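Marnance push pin set with sorting box – my review after some months

Reviewed by Bronwyn Henare, 22/09/2026

I bought this set in May, when I was preparing the big wall in our sewing and pattern room. We have a cork board there that goes almost from the door to the window, and I use pins every day for paper patterns, fabric samples, notes and the delivery papers from our shop. Before this I had the pins from Grisier, which come in a paper bag. The bag was torn after one week and I found pins in my slippers. So this time I was looking for the box as much as for the pins.

The price was 13 pounds with postage. It is not the cheapest one. My colleague Sitthichai found a similar set for less, but with a tin and all colours mixed together, and I did not want to sort them myself.

First, the box. It is clear plastic, with a lid on a hinge and ten compartments in two rows of five. I like very much that it is transparent, as I keep it on a shelf a little above my eyes and I can see from below which colour is going to finish. The lid closes with a small blue latch. In the beginning the latch was very stiff and I had to use my thumb nail, but after two weeks it became easier. It has not opened by itself in my bag, and I carry it between home and the shop quite often.

The walls between the compartments are fixed. For me this is fine. If you want to make one large space for something else, you cannot, and then you should buy a different box.
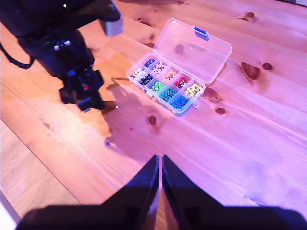
The Marnance box with the lid open, one compartment for each group of colour.

The colours are good for people who use a system. My own is simple: red for urgent, yellow for waiting, bright green for finished, black for things which must not be moved. The teal and the medium blue I use for two customers who always order together. I have only one complaint here. Dark blue and black stand in different rows, but in the evening with the lamp on I still take the wrong one sometimes. Also the beige and pastel pins are in the same compartment, and the white and pale pink ones share another, while there is a second compartment only with white. I would prefer to have pink alone.

The heads are round. They are comfortable to push with the thumb, also when I put in many of them one after another. To take them out is a little harder than with the pins that have a waist in the middle, particularly if your hands are dry. On cork I have no problem. On the soft board from Fililine, which we have in the office, they hold well too, but in thick card I bent 4 of them. I think this was partly my fault, I pushed them at an angle.

For fabric I must say something, as people ask me this in the shop. I would not use them on silk or on anything thin. For holding a cotton sample on the board they are all right, and I did not find marks on my cotton after I removed them. For real pinning before sewing, please buy dressmaking pins – these are too short and too thick.

One piece of advice: open the box on a flat table and not on your knees. The compartments are well filled, and the first time I opened it on the sofa I lost part of the yellow ones between the cushions. I was finding them for days.

I wrote to the seller to ask if refills are sold by colour. The answer came quickly and was polite, but for the moment you can only buy the whole set again. This is a pity, my red ones will be finished much earlier than the beige.

Good: the box, the latch, strong colours, comfortable heads.
Less good: no refills by colour, some colours mixed, not for thick card.

I give it 8 from 10. If they sell the refills one day, I will come back and change it to 9.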